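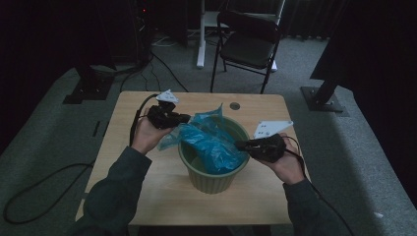 Repotting, quick notes before I forget. Water the plant the night before, never on the day, rootball slides out cleaner. New pot one size up, 2 at most. Ribbed ones like the sage-green pot on the table look nice but muck sits in the grooves — old toothbrush, warm water, drop of vinegar. Wide rim is handy for lifting.

Compost to 3 cm below the top, no higher or it spills evrywhere. Firm with fingers, dont stamp it down. No feed till the new leaves show. Fung-ping Kong does hers in February, bit early for me.

Newspaper down first!! Table wipes clean, carpet wont.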